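How to Sort Dry Goods Into a Small Two-Door Cabinet

Filed under: Kitchen, Storage

Most kitchens collect boxed food faster than it gets eaten. Crackers, tea, cookies, rice mixes and baking supplies end up wherever there was a gap on the day they came home. A small two-door cabinet holds more of it than you would expect if you sort first and load second. The method below takes one afternoon the first time and a few minutes a month after that.

What you need

A clear table or counter
A damp cloth and a dry cloth
A marker that writes on cardboard
Masking tape
Clips or rubber bands for inner bags
A tape measure

Step 1. Empty everything onto a table

Take out every box, including the ones pushed to the back. Work on a plain, flat surface if you have one. Crumbs and spilled sugar show up well on a dark top, and you can see at once which cartons are leaking.

Throw away loose wrappers and anything with signs of insects. If you find moths or beetles in one box, open and check all the others before you go on.

Step 2. Check each box

Pick up one carton at a time and look at the ends first. The flaps go before anything else does. A bent corner is fine if the inner bag is sealed. If the inner bag is open or torn, clip it shut or move the food to a jar.
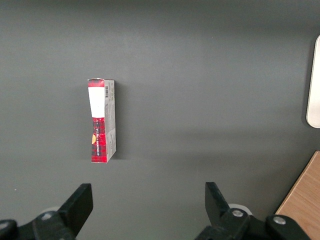
A tall, narrow carton in a plaid print, standing up with the barcode side showing.

Find the date. It may be on an end flap, a side panel or the bottom, and it is often stamped in faint ink. Write it again with the marker, in large figures, on the part of the box that will face you in the cabinet. Month and year are enough. If the pattern on the front is too busy to write on, use a strip of masking tape.

Do not cut the cooking directions off and throw away the rest of the box unless the food is going into a jar. If it is, tape the directions and the date to the jar.

Step 3. Sort by height

Sorting by type of food sounds sensible, but in a small cabinet it wastes space. Sort by height first, then by type inside each height.

Tall, narrow boxes stand upright in a row like books. Wide, flat boxes lie down and stack no more than 4 high. Short boxes go in front of the tall ones. Bags that will not stand up go together in a bin or a shoebox.

Measure the tallest box in the row and compare it with the space under the shelf. You want a finger's width of room above it. Lingyun Zou, who wrote in after the first version of this page went up, lines the tall row up with the narrow faces out and fits nearly twice as many boxes that way. It works well as long as the dates are written on the narrow side.

Step 4. Clean and check the cabinet

Wipe the inside with the damp cloth, then the dry one. Leave the doors open until the wood feels dry to the touch. Do not put cardboard on a damp shelf.

Do the doors while you are at it. Handles set into a recess collect grease and flour behind the bar, where a flat cloth will not reach. Wrap the cloth around a butter knife or a wooden spoon handle and run it down the inside of the pocket, then around the rounded ends.
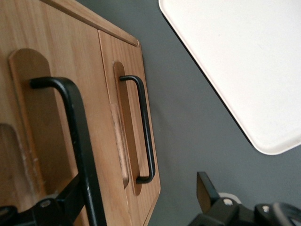
Check the wood next to the handles as well. Fingernails and rings wear through the finish there long before the rest of the door shows any age. For a worn strip, sand lightly along the grain with 350 grit paper, wipe off the dust and put on two thin coats of clear finish. Let the first coat dry fully before the second. Try the finish on the inside of the door first to see whether the color matches. Keep food out of the cabinet until the smell is gone, which can take a couple of days in August and longer in cold weather.

Open and close each door a few times. If a handle moves in your hand, tighten its screws. Do not overtighten, especially in softwood.

Step 5. Load it

Put the things you use every day behind the door you naturally open first. For most right-handed people that is the right door. Baking supplies and spare boxes go behind the other one.

Load the back row before the front row. Place the oldest date nearest to you. Heavy items such as flour go on the bottom shelf. Leave a hand's width free somewhere so there is a place for the next thing you buy.

Step 6. Keep it up

Once a month, pull out the front row and read the dates. Move anything due in the next 2 months to the counter and plan a meal around it. When you bring home a new box, mark the date before it goes in and slide it behind the old one.

Questions and corrections can go to Meifang Wei through the contact form.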